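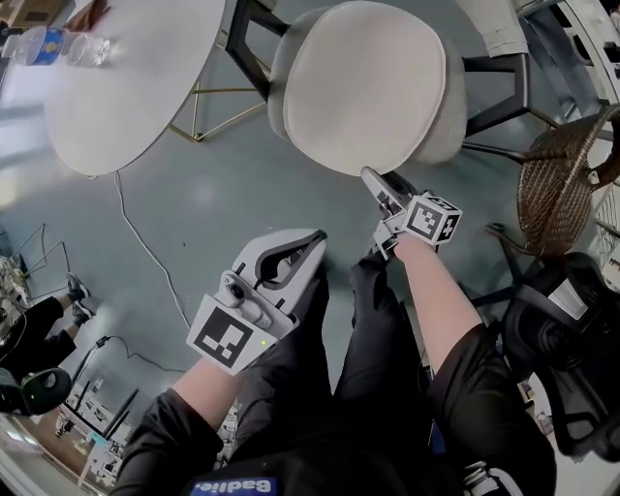

**Peut-on laver à la maison une robe ancienne en rayonne ?**

Mieux vaut l'éviter tant que vous n'avez pas fait un essai sur une couture intérieure. La rayonne des années trente et quarante perd beaucoup de sa résistance une fois mouillée, et certains crêpes rétrécissent de plusieurs tailles en quelques minutes. Si l'essai est bon, lavez à l'eau froide, à plat, sans jamais soulever la robe par les épaules.

Le reste de la page reprend ce que nous faisons pour les vêtements anciens achetés en brocante, en dépôt-vente ou sortis d'une armoire de famille. Mise à jour : dimanche 28 juin 2020.

## Avant le lavage

Regardez la pièce à l'envers, à la lumière du jour. Les coutures sous les bras, la taille et le bas de la fermeture sont les endroits qui lâchent en premier. Tirez très légèrement sur le tissu, dans les deux sens. S'il craque ou se fend, il est cuit et aucun lavage n'y changera rien : le vêtement peut encore servir de patron.

Réparez les petits accrocs avant de mouiller. Un trou de la taille d'une lentille dans un jersey peut doubler dans la bassine.

Retirez les boutons en bakélite, en métal ou en verre peint, les épaulettes et les ceintures recouvertes. Les épaulettes sont souvent bourrées de ouate qui jaunit et tache la doublure au séchage. Rangez tout dans une enveloppe avec le nom du vêtement dessus.

## L'essai de couleur

1. Humidifiez un coton blanc à l'eau froide.
2. Pressez-le une minute sur un ourlet ou une réserve de couture.
3. Recommencez avec une goutte de lessive diluée.
4. Faites l'essai pour chaque couleur, les passepoils et le fil de broderie compris.

Si le coton se teinte, on s'arrête là. Les rouges et les bleu marine sont les plus traîtres, et un imprimé à fond blanc qui dégorge ne se rattrape pas.

## Le bain

Pour une robe ou un chemisier, comptez 8 litres d'eau froide et une cuillère à café de lessive pour laine et soie. Nous utilisons la Brivano sans parfum, mais n'importe quelle lessive neutre sans azurants convient.

Posez le vêtement à plat sur un vieux voilage, descendez le tout dans la bassine et appuyez avec la paume. Pas de frottement ni de torsion. La première eau sort souvent couleur de thé, surtout avec le coton et le lin restés longtemps pliés. Videz, recommencez, puis rincez trois fois. Le dernier rinçage peut se faire à l'eau déminéralisée si votre eau est dure.

Ne laissez pas tremper toute une nuit, sauf le coton blanc et le lin blanc en bon état.

## Le séchage

Roulez le vêtement dans une serviette éponge claire, pressez, déroulez, puis étalez-le sur une seconde serviette sèche. Remettez les coutures droites à la main pendant qu'il est humide : vous gagnerez du temps au repassage. Les tricots et les coupes en biais sèchent toujours à plat. Une robe en coton tissé peut finir sur un cintre large quand elle ne goutte plus.

Évitez le soleil direct, même en plein mois d'août, même pour une heure.

## Taches courantes

**Auréoles jaunes sous les bras.** Sur coton blanc seulement, percarbonate dans l'eau tiède, une demi-heure, puis rinçage abondant. Sur soie, laissez tomber. L'auréole est généralement une fibre abîmée et le détachant finit de la percer.

**Rouille.** Jus de citron et sel sur lin ou coton blanc, dix minutes à l'ombre, rinçage. Cherchez aussi la cause, souvent une agrafe ou une épingle oubliée.

**Points bruns sur le coton.** Ils pâlissent au percarbonate mais partent rarement tout à fait.

**Rouge à lèvres à l'encolure.** Une goutte de liquide vaisselle incolore, tamponnée du bord vers le centre avec un linge blanc.

## L'odeur de renfermé

Aérez d'abord deux ou trois jours sur un cintre, à l'ombre, dans une pièce où l'air circule. Pour un manteau de laine, brossez ensuite dans le sens du poil, poches retournées. La vodka bon marché en vaporisateur fonctionne sur les doublures en coton et sur la laine ; on l'oublie pour l'acétate et pour la soie. Les parfums d'intérieur ne font qu'ajouter une odeur.

Si le manteau sent la naphtaline, comptez plutôt des semaines. Le nôtre, un Skenside en laine bouillie, a passé un printemps entier sous l'auvent.

## Repassage

Fer doux, envers du tissu, pattemouille en coton blanc bien rincée. Le velours ne se repasse pas : suspendez-le dans la vapeur de la salle de bains et brossez-le quand il est sec. Contournez les fermetures en plastique et les sequins. Les sequins d'avant-guerre sont parfois en gélatine et fondent à la vapeur, voire dans une main moite.

## Rangement

Les tricots, les robes perlées et tout ce qui est coupé en biais se rangent à plat, avec du papier de soie non acide dans les plis. Changez les plis de place deux fois par an. Les boîtes Memberg moyennes font environ 51 cm de long, assez pour une robe pliée en trois. Pour le reste, des cintres rembourrés et des housses en coton ; une taie d'oreiller percée d'un trou fait très bien l'affaire. Les housses de pressing en plastique partent à la poubelle le jour même.

Contre les mites, la propreté compte davantage que la lavande. Une pièce en laine qui arrive de brocante passe par le congélateur, dans un sac fermé, deux semaines. Laissez-la revenir à température ambiante sans ouvrir le sac.

## Quand confier la pièce à quelqu'un

Cuir, fourrure, perles cousues sur tulle, plissés permanents et tailleurs entoilés vont chez un teinturier qui a l'habitude de l'ancien. Demandez si le nettoyage se fait sur place et montrez les points fragiles avant de laisser le vêtement. Photographiez aussi les boutons.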